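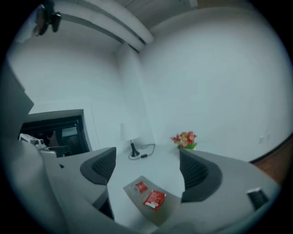 On a white tabletop. Photo: Tukik

FOR IMMEDIATE RELEASE

27 June 2021

TUKIK VARIETY ROOM WILL NOT RENEW AUDIENCE SCORING AT ITS LEIVA NIGHTS

Ullero venue goes back to a paper sign-up sheet and a host with a bell, and asks what the scoring was supposed to measure

ULLERO - Tukik, the 54-seat variety room, said today that it will stop using the Prorken audience scoring service at Leiva, its weekly open stage for cabaret, comedy, lip sync, magic and anything else that fits under the lights. The change takes effect with the next show. Sign-up stays open to everyone and the door price stays the same.

Prorken was brought in this March on a trial basis. Audience members scored each act on their phones, the totals went up on a screen, and the acts with the best totals were offered longer spots later in the season. We were told that this would bring in new faces, keep people in their seats until the end and give performers "feedback they can use." We had our doubts then. We tried it anyway, and we have more doubts now.

Over the seven weeks of the trial, 48 acts were scored. When we went back through the results, what they mostly showed was who had brought friends. A singer with a full table of coworkers did very well. A first-time clown who came alone on the bus did badly, even though the bar staff were still talking about the act the next day. Acts that went on late scored higher than acts that went on early, week after week. We find it hard to believe that all the good performers happened to pick the second half.

Prorken's answer was that the numbers would even out with a bigger crowd and a longer trial. Perhaps they would. But our room holds the number of people it holds, and we are being asked to pay in the meantime. A full year of the service would cost Tukik over $3000. That money can keep the piano in tune and pay the hosts a little more than they get now, and we can check for ourselves whether those two things have been done.

We also have questions about the word "engagement," which turned up in every message we got on the subject. The reports counted every tap on a phone as engagement. In a dark room with a performer ten feet away, a lit phone can also mean that somebody has stopped watching. Several regulars told us they felt they were doing homework. One wrote on a comment card that she had missed the end of a hand balancing act while looking for the button to rate it.

To be fair to the service, some performers liked it. A few said that a number on a screen was less scary than silence, and one comedy duo said the scores helped them choose between two endings. We do not want to wave that away. Anyone who wants feedback after a set can still ask for it, and the hosts will give it in person by the coat rack. Whether it is any more reliable than the scores we can't say, but it will at least come from someone who saw the whole act.

What changes at Leiva:

Sign-up is on the paper sheet at the bar, from when the doors open until the sheet is full. No advance booking and no holding places for friends.

The running order is drawn from a hat before the show. People who need an early or late slot for work, child care or the last bus should tell the host before the draw.

Longer spots will be chosen by the hosts, who know they will be accused of playing favorites. A list of who got one will be pinned up by the door each month so that people can argue with it.

Time limits stay as they are. The bell is back.

What does not change: all kinds of drag, new characters, half-finished songs and acts that went wrong last time are still welcome. Performers may use their own music on a phone or a drive. No open flames, no glitter cannons, and please talk to the tech desk before the show about anything that involves water.

We are aware that a venue announcing the return of a hat and a bell may be making large claims for a hat and a bell. We make none. Attendance may go up or it may go down, and if it goes down we expect to hear from a few people who told us so. Tukik will look at the arrangement again at the end of the season and will publish what it finds, including the dull parts.

Performer data from the trial has been requested back from Prorken. Anyone who was scored and would like to see their own results can ask at the bar. Results will not be shared with anybody else.

About Tukik

Tukik is an independent variety room in Ullero. It presents cabaret, comedy, drag and music, and rents its stage for rehearsals in the daytime. Leiva is its weekly open stage.

Press contact: Tukik press desk, Ullero. Press seats for Leiva are limited and are given out in the order that requests come in.

###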